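정치 폭력 사건 기록표 작성 방법: 보도 기사를 사건 단위 자료로 옮기는 절차

작성일: 2018년 1월 10일
정리: Oksana Chornovol

1. 적용 범위

이 안내는 정당 관계자, 선출직 공직자, 선거 운동원을 대상으로 한 공격을 보도 기사에서 추출하여 사건 기록표로 옮기는 작업자를 위한 것이다. 기록표의 기본 단위는 기사가 아니라 사건이다. 같은 사건을 다룬 기사가 여러 건이면 행은 하나만 만들고, 기사들은 출처 목록에 모두 연결한다.

시위 중 발생한 충돌, 군과 무장 단체 사이의 교전, 교도소 내 폭력은 별도의 양식을 사용하므로 여기서 다루지 않는다. 판단이 어려우면 일단 '보류' 상태로 행을 만들고 비고란에 이유를 적는다. 보류 행은 삭제하지 않는다.

2. 준비

작업 전에 다음 항목을 확인한다.

- Brerkari 기록표 편집 권한
- 최신 판의 지명 목록
- 정당 및 단체 약칭 목록
- 담당 지역과 담당 기간이 적힌 배정표

지명 목록은 반드시 최신 판을 내려받는다. 행정 구역이 개편된 지역은 이전 판을 쓰면 상위 구역 코드가 어긋나고, 이 오류는 자동 점검에서 걸러지지 않는다. 시험 적용 기간에 입력된 411개 행을 다시 검토했을 때 가장 자주 수정된 칸도 상위 구역 코드였다.

3. 기사 수집

3.1 배정된 기간의 첫날부터 하루 단위로 검색한다. 검색어는 현지어와 영어를 모두 사용한다. 인명의 로마자 표기는 매체마다 다르므로 인명만으로 검색하지 말고 지명과 직함을 조합한다.

3.2 검색 결과에서 통신사 기사, 현지 매체 기사, 당국 발표문을 구분하여 저장한다. 통신사 기사를 그대로 옮겨 실은 매체는 독립된 출처로 계산하지 않는다. 첫 문단이 같고 발신지가 같으면 전재로 본다.

3.3 기사마다 원문 주소, 게재 시각, 최종 수정 시각, 열람 시각을 적는다. 수정 시각이 표시되지 않는 매체는 빈칸으로 두고 게재 시각을 복사해 넣지 않는다.

3.4 원문을 파일로 보관한다. 속보는 같은 주소에서 내용이 바뀌는 경우가 많다. 수정 전후의 본문을 모두 확보한 경우에는 파일명 끝에 a, b를 붙여 구분한다.

4. 날짜와 장소

4.1 사건 날짜는 공격이 일어난 날을 적는다. 피해자가 나중에 병원에서 사망한 경우에도 사건 날짜는 바꾸지 않고 '사망일' 칸을 따로 채운다.

4.2 기사가 '어젯밤', '이날 새벽'과 같은 표현을 쓰면 게재 시각과 현지 시간대를 대조하여 날짜를 정한다. 자정 전후가 분명하지 않으면 날짜 정밀도를 2로 표시한다. 월만 확인되는 사건, 예컨대 '2월 중'으로만 보도된 사건은 일 칸을 비우고 정밀도를 3으로 표시한다.

4.3 장소는 확인되는 가장 작은 행정 단위까지 적는다. 기사에 도시 이름만 나오면 도시까지만 적는다. 도로명이나 건물명은 '장소 상세' 칸에 원문 표기대로 옮긴다.

4.4 같은 이름의 군과 시가 함께 존재하는 지역이 있다. 기사에 구분이 없으면 관할 경찰서의 명칭을 찾아 판단하고, 그래도 알 수 없으면 상위 단위로 기록한다.

5. 피해자와 가해자

5.1 피해자의 직위는 사건 당시를 기준으로 한다. 전직이면 '전직' 항목에 표시하고 마지막 직위를 적는다. 정당 소속이 매체마다 다르게 보도되면 해당 정당의 성명을 우선한다.

5.2 사망자와 부상자 수는 최솟값과 최댓값을 따로 적는다. 보도가 일치하면 두 칸에 같은 수를 넣는다. 가해자의 사상은 이 수에 포함하지 않는다. 경호원, 운전기사, 행인은 '동반 피해' 칸에 기록한다.

5.3 가해자는 다음 네 가지 중 하나로 분류한다.

- 확인: 법원 판결로 확정된 경우
- 자인: 단체 또는 개인이 공개적으로 책임을 인정한 경우
- 지목: 수사 당국이 특정 단체나 개인을 지목한 경우
- 미상: 위의 어느 것에도 해당하지 않는 경우

'정체불명의 괴한', '무장 괴한'은 모두 미상이다. 기사 배경 설명에 특정 단체의 과거 공격이 언급되어 있어도 그 단체를 가해자 칸에 옮기지 않는다. 유족이나 동료 당원의 주장은 비고란에 '주장'이라고 밝히고 적는다.

5.4 동기 칸은 당국 발표나 판결문이 있을 때만 채운다. 체포 보도만으로는 채우지 않는다. 토지 분쟁이나 가족 간 원한이 동기로 발표된 사건도 행을 유지하되 '정치적 동기' 항목을 '아니요'로 바꾼다.

6. 출처가 충돌할 때

두 출처가 서로 다르면 나중에 게재된 쪽을 무조건 택하지 않는다. 다음 순서로 비교한다.

가. 현장 취재 여부
나. 정보 제공자의 직책이 명시되었는지 여부
다. 정정문 게재 여부
라. 게재 시각

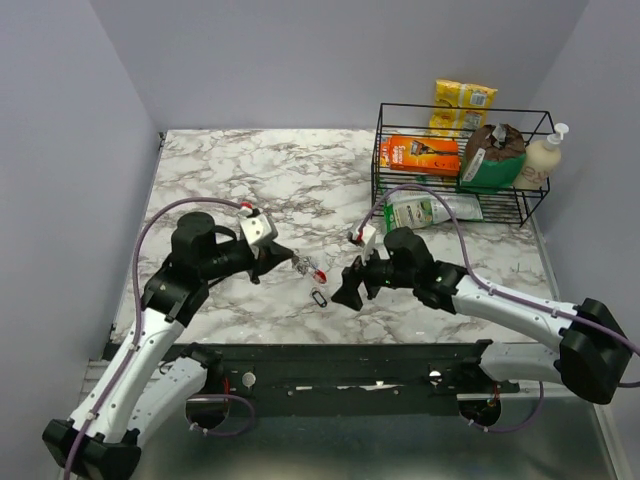 가부터 라까지 비교해도 우열이 없으면 값을 정하지 않고 '상충' 표시를 한다. 상충 표시가 있는 칸에는 두 값을 빗금으로 나누어 적고, 각 값 뒤에 출처 번호를 붙인다. 숫자 칸은 빗금을 허용하지 않으므로 최솟값과 최댓값 칸을 이용한다.

피해자 이름의 철자만 다른 경우는 상충이 아니다. 대표 표기를 하나 정하고 나머지는 '이표기' 칸에 넣는다.

7. 이중 입력과 대조

7.1 모든 사건은 입력자 2명이 따로 작성한다. 대조가 끝날 때까지 상대방의 행을 열람하지 않는다.

7.2 대조표에서 일치하지 않는 칸은 노란색으로 표시된다. 두 입력자는 각자의 근거 문장을 원문에서 복사하여 붙인다. 번역문만 붙인 근거는 인정하지 않는다.

7.3 근거를 교환한 뒤에도 합의되지 않으면 조정자에게 넘긴다. 남부 지역은 Polák, 그 밖의 지역은 Lilley가 조정한다. 조정 결과는 칸 단위로 기록되며, 조정자는 결정에 사용한 조항 번호를 함께 적는다.

7.4 대조가 완료된 행이 100개가 되면 묶음으로 잠근다. 잠긴 묶음의 수정은 정정 요청서로만 가능하다.

8. 사후 갱신

잠긴 사건이라도 체포, 기소, 판결, 사망자 수 변경이 보도되면 정정 요청서를 작성한다. 요청서에는 사건 번호, 칸 이름, 이전 값, 새 값, 출처 주소를 적는다. 이전 값은 지우지 않고 이력 탭에 남긴다.

판결이 상급심에서 뒤집힌 경우 가해자 분류를 '확인'에서 '지목'으로 되돌린다. 무죄가 확정되면 개인 이름을 가해자 칸과 비고란에서 모두 삭제하고 이력 탭의 해당 행도 비공개로 전환한다.

9. 자주 나오는 입력 오류

- 기사 게재일을 사건 날짜로 입력함
- 전재 기사를 독립 출처로 계산함
- 가해자 사망자를 사망자 수에 합산함
- 부상자가 이후 사망했는데 부상자 수를 줄이지 않음
- 약칭이 같은 두 정당을 혼동함
- 차량 총격과 차량 폭발물 공격의 수단 코드를 바꾸어 입력함

마지막 항목은 수단 코드표의 배열이 Poltis 판과 다르기 때문에 생긴다. 이전 양식에 익숙한 입력자는 코드 번호를 외워서 넣지 말고 목록에서 선택한다.

10. 제출

담당 기간의 입력이 끝나면 기록표 상단의 상태를 '입력 완료'로 바꾸고 보관 파일의 개수와 출처 목록의 행 수가 같은지 확인한다. 사건이 없었던 날은 빈 날짜로 남기지 말고 '해당 없음' 행을 넣는다. 검색을 하지 못한 날은 '미검색'으로 표시하고 배정표에도 같은 날짜를 적는다.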